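Can a machine fold your jumper yet?

Household robots have been five years off for as long as I've been filing copy. So, September 5, 2020, deadline gone, kettle on, let's have a straight go at it. What can they do in a normal house with normal mess?

Short answer: some. Floors, yes. Lawns, mostly. Dishes, if you count the dishwasher, and Valentin Carré does count it. "It's a robot. It's a box, it does a chore, you walk away," he says. "We just stopped calling it one when it started working." Carré spent years on factory arms before moving to Zestum, a small outfit trying to get machines to handle cloth. He talks fast. Eats while he talks. Told me twice he would never buy his own product at the current price.

Cloth is the horror. A car door is the same car door every time. Pick up a shirt by the wrong bit and it's a different shape, and the one after that is different again. Nothing stays where you left it. Sleeves go under, collars flip, a sock hides inside a trouser leg. A person sorts all that out with their fingertips while watching telly.

So the first job is getting people to show the machine how. Hand-held grippers, one in each fist, and you do the laundry with those instead of your fingers. It is slow. I tried it in July and needed the best part of a morning for one small basket, and most of that was swearing.
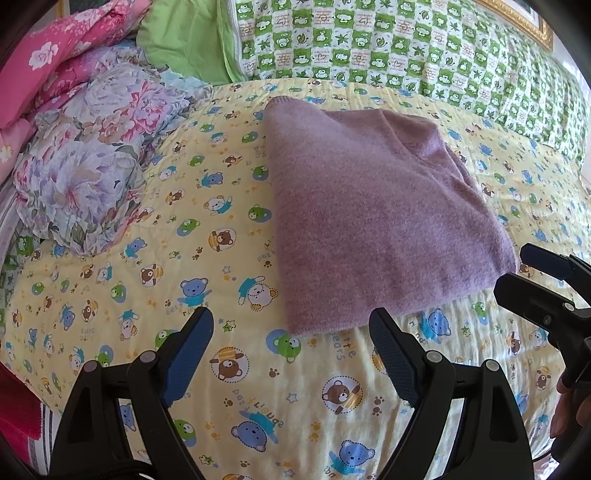
What the fingers know

Sevim Kozan trains the people who do this for Zestum. Her rule is boring clothes first. T-shirts, tea towels. Knitwear comes later because it's thick and it springs back, and a fold that looked flat has a hump in it a second later. "You think you've got the edge, and you've got the edge of the layer above," she says.

She gives new starters a test. Fold a garment, put it down, leave it alone. Hardly anyone leaves it alone. They pat it. They tug a corner. All that fiddling is useful to a person and hard on a machine, which has to work out if the pat was the point or just a habit. Kozan now asks for fewer pats. She still gets them.

The other thing is beds. In a lab the folding table is plain and grey and the right height. At home people fold on the bed, and beds have patterns and creases and pillows and last nights pyjamas. Upendo Urio, who writes the vision software, was against it to begin with. Wanted plain sheets for everyone. Lost the argument, and is quite cheerful about having lost it. "If it only works on a grey table then I've built something for people who own a grey table."

On the shop floor

Different story at Favance, which packs returned clothing for mail-order firms out of a long shed. Hervé Jacquet runs the floor. He has had a folding machine in since the spring and it does shirts well, 26 an hour on a good day when they come to it buttoned and face up. Somebody has to button them and put them face up. That's two people, on a line that used to have three.

"So I've saved one person and gained one machine," Jacquet says. "And the machine doesn't make the tea."

Jumpers he still does by hand. Children's things by hand. Anything with a hood, by hand, and he wouldn't even let me ask about dungarees. He trialled a two-armed rig for 10 days and sent it back. Good at picking up, hopeless at putting down, was how he put it. It would get the fold right and then drag the whole lot sideways when it let go. 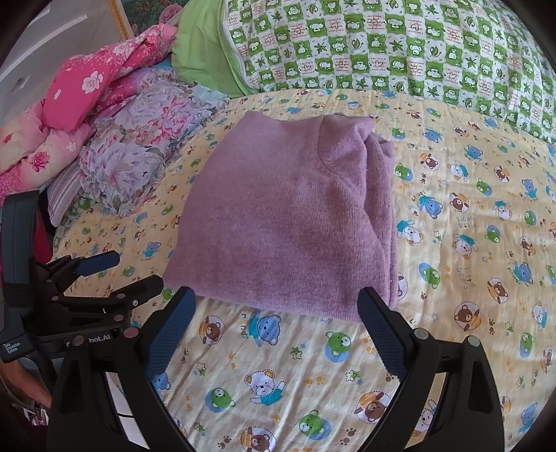

I've thought about that putting down business a lot since, more than is healthy. It's where I came unstuck too. The fold itself is a big movement and fairly forgiving, but the finish is all small stuff, and you can see why with a thick knit like the mauve-pink one here, where the layers bulge in a ridge down one side even with the bottom hem lying straight. Is that finished? My mother would say no. I'd say it's going in a drawer. Urio says the software needs someone to pick, and so far the trainers don't agree with each other.

Then there's money. Albertina Peixoto advises care homes on kit and gets pitched a laundry robot more than 20 times a year. She asks every one of them the same thing, can it do a fitted sheet, and then enjoys the silence. Her homes don't want a folder anyway. They want something that carries the bags. Stairs, wet towels, bad backs. "Folding is the nice bit," she says. "The staff sit down for the folding."

Nobody at Zestum will give me a date for a home machine. Carré says the next version, working name Oramness, will do towels and T-shirts in a house it hasn't seen before, and will ask for help with the rest. Ask how? It beeps, aparently. They're still arguing about the beep.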